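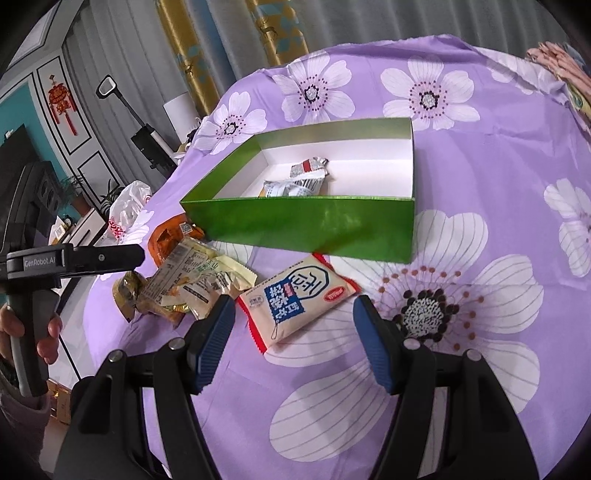

snack box thread, bc three people asked and I'm not typing it out in DMs again

**1/**
Ok so every fall I do a snack box for the move-in people at Delwood. One box per floor, sits by the mail shelf, you take what you want. This is floor 2's. Starting now, kettle on, already ate one of the crackers

**2/**
The box. Green, shiny outside, white inside. Had it forever, no lid, lid went missing the year we left Hirnholm. Don't need a lid. A lid just means people think it's somebody's private box and leave it alone

**3/**
Yes that's the purple flower cloth. Yes it's too big for everything. Spread it out first, dump the snacks on it, pick from the pile. Crumbs get shaken off the balcony after (sorry, downstairs)

**4/**
Red date ones (红枣味 on the front) are the ones I hide. They go in LAST or they're gone by lunch. Maëlys Arnaud you know what you did in March

**5/**
How I pack. Flat stuff and big stuff go to one side. Little pillow packets get stuffed in wherever. Do NOT start in the middle, everything slides and then you're doing it twice

**6/**
Crackers in the clear pack are the pain. They break if you look at them wrong. So nothing heavy on top, ever. I'll put a soft packet under one end if it has to tilt
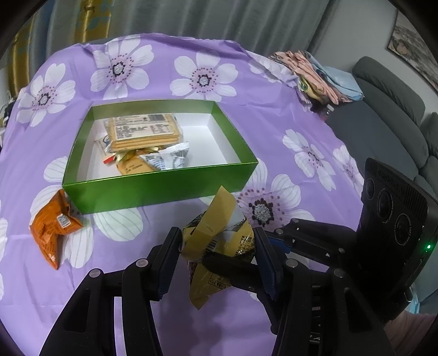
also check dates while you're handling them anyway. Takes a second each. Last year I skipped it and somebody on 2 left a very polite note

**7/**
Barcodes up or down, don't care. My sister faces them all the same way like it's a store. We've had words about it

**8/**
Someone asked about cost. I buy the mixed bags from Chevalier, the corner place not the big one. Budget is 700 for the whole building, whole year, so no I can't do the fancy nuts. Please stop asking for the fancy nuts

**9/**
Someone else asked can they drop stuff off. Yes!! Sealed only, single packs only. Nothing homemade in the box, put that on the table with a name on it. We have a couple of allergy folks and they need to be able to read the wrapper

**10/**
Wrappers: there's a bin RIGHT THERE. Empties do not go back in the box. I shouldn't have to say it and yet every week I'm fishing foil out

**11/**
Took everything out once bc I didn't like how it sat. Normal. Second go is always quicker, you know where teh big ones want to be
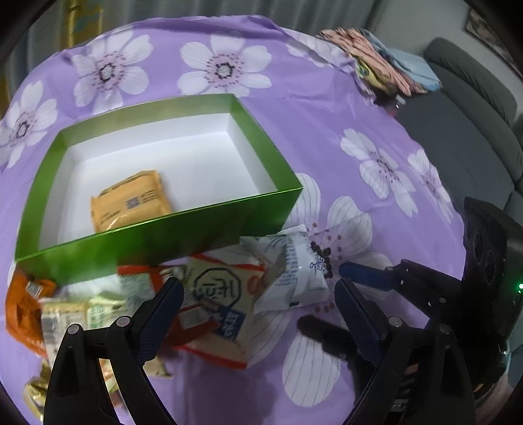

**12/**
Stuff that does not work in a snack box, learned the hard way:
- chocolate before October (soup)
- anything with a smell. dried squid was a mistake, a good mistake, but a mistake
- those giant bags of puffs, one bag and the box is full
- gum. ends up under the shelf

**13/**
Label for the front is an index card and tape. "Take some, leave some." Tried Cundau printable labels once, spent a whole evening on fonts, they peeled off by morning. Index card

**14/**
Refill is whenever it looks sad. If you walk past and it's looking sad text me, don't post it in the building chat, the chat has 200 unread as it is

**15/**
ok going to finish this one and then floor 3. If anybody has a spare box w/ decent sides I'll take it, floor 6 is still using a shoebox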